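How to Address Your Wedding Envelopes by Hand (Without Wrecking Your Wrist)

So I decided to hand-address all of our invitations, and I'm still glad I did! My handwriting is pretty average, so if I can manage it, you can too. You'll want a pen you like, a ruler, a soft pencil, a good eraser and quite a few spare envelopes.

Step 1: Clean up your list
Type out every household before you touch a pen. Full names, apartment numbers, zip codes, all of it. I started writing with half my addresses still sitting in old text messages and ended up redoing the whole Lumbantobing side of the family (sorry, cousins).

Step 2: Test your ink
Write one full address on a spare, wait a minute, then swipe it with your thumb. My Costness gel pen looked gorgeous on the cream envelopes and smeared all over the navy ones. I switched to a white Ikska paint pen for those and had no more trouble.

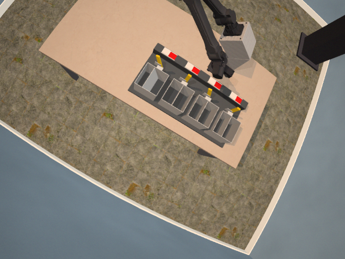 Mayuree Thaweesak: I did the thumb test and still got smudges, because I stacked mine too soon! Lay them out in a single layer overnight if you have the space.

Good tip, and I've started doing the same.

Step 3: Draw your guidelines
For light envelopes, rule very faint pencil lines and erase them once the ink is completely dry. For dark ones, use a white chalk pencil and brush the lines off with a dry makeup brush. Start the first line a little below the middle so the stamp has room to breathe. I center each line by eye, and if a long name like Syafiqah Purba runs wide, I just start farther left.

Step 4: Write in small batches
I did 18 a night and then stopped, even when I was on a roll. Anything more than 24 and my lowercase r's turned into v's. Put on a show you've already seen, keep your drink on a different table (learn from me), and shake out your hand after every few. 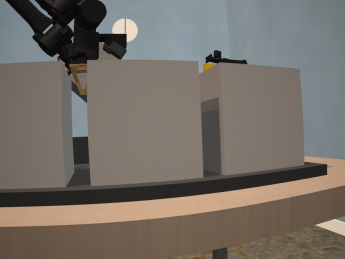
Large gray blocks in a row on a low black platform.

Step 5: Check, stamp and mail
Go through the finished stack against your list and tick off each household. Then take one complete invitation, with the reply card and everything else tucked inside, to the post office and have it weighed before you buy stamps. Square envelopes and wax seals can cost extra, so ask about those while you're at the counter. I put a tiny pencil number on the back of every reply card too, which saved me when one came back with no name on it.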